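Trurilley Community Learning Center
Sorting Room Refit: Progress Report to the Rareo Fund
Submitted by Razia Warraich, Project Lead

The refit of the sorting room at Trurilley remains on schedule. Of the $2000 awarded for furniture and storage, $800 has been spent to date, and a further $300 is committed to shelving on order from Jafri. Delivery is expected in December. Receipts for all purchases have been forwarded to the Fund separately.

Work since the last report has centered on the area where donated school supplies are received and divided into class sets. Daniyal Tarar oversaw the clearing of the old cabinets, and the walls were repainted once the cabinets had been removed.

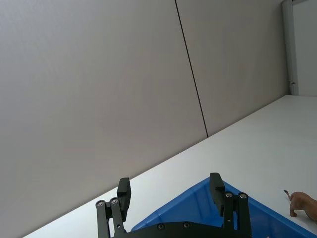
Sorting is now carried out at tables placed directly against the wall, which leaves the center of the room open for carts. Staff asked for plain, light work surfaces on which small items such as erasers and pencil sharpeners are easy to find. The white tabletop and the bright blue plastic bin come from the new arrangement, with pale gray wall panels behind. Bins will be labeled by grade level after the shelving is installed.

One matter is outstanding. The supply closet at our Flovidton site does not yet have a working lock, and overflow stock cannot be moved there until this is corrected. Usman Afridi has requested a quote from the building's landlord. The cost will be met from the center's own maintenance budget and will not be charged to the grant.

During the next period, Amirul Tambunan will train staff in the revised intake procedure and prepare a written guide for the room. The final financial statement will follow when the Jafri invoice has been paid.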